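3.2 The Table as Participants Found It 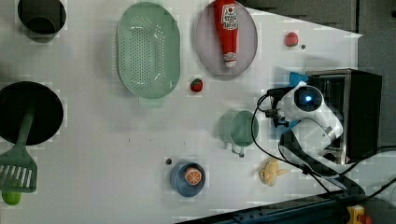
Figure 3. Table layout at the start of a round, Kadlec playroom study.

We came to this study through a plain question that had been nagging at us ever since our first visits to family homes: when people are handed a mixed lot of kitchen things, some for cooking and some only for play, what do they decide belongs together? Much of the earlier writing on household sorting begins with a pile, and a pile is a fine place to begin, but it tells you very little about the pull that one object has on its neighbor. So we spread things out instead. In the layout of Figure 3 the citrus slice is already sitting in the blue bowl and the ketchup bottle lies along the oval plate, while the strawberry, the peach and the banana are each left on the bare tabletop. We wanted that unevenness - a few things with a home already, and a few without - so that people would have to choose whether to respect a pairing they had been given or undo it.

Sixteen households took part, each on two visits, and we are grateful to every one of them for their patience with us. The instructions were kept short on purpose. We asked people to "put the table in order, the way you would want to find it," and then we sat back and did our best to stay quiet (harder than it sounds, when a grandmother and a six-year-old are in firm disagreement over a colander). There was no time limit, and people were welcome to talk as they went along. Most did, at length, and those conversations turned out to be the richest material we collected. Across both visits we coded roughly 2,000 separate placements, using the Wasano scheme described in Section 2, with one change: we added a category for objects set down and then picked up again before the person had let go of the idea, which we call a hesitation.

The food pieces were gathered up early by nearly everyone, and the bowl was by far the favorite spot for them. Children in particular treated the citrus slice as a kind of invitation, and would bring the other fruit over to keep it company. Adults were more likely to stop over the ketchup. Several took it off the plate right away, remarking that a bottle has no business lying down where someone is going to eat, and a few of the same adults put it back on the second visit without seeming to remember that they had ever minded.

The larger pieces told a slower story. The pot and the frying pan were hardly ever separated, and the green spatula tended to stay with the pan, wherever the pan ended up. The colander was the real wanderer of the set. Some families used it as a second bowl, others stood it inside the pot, and in the Sevovov households (the group recruited through the neighborhood nursery) it was quite often left until the very end, when there was only one gap to put it in. We return to these leftover placements in Section 4, where they are compared with the January pilot sessions at Ivport.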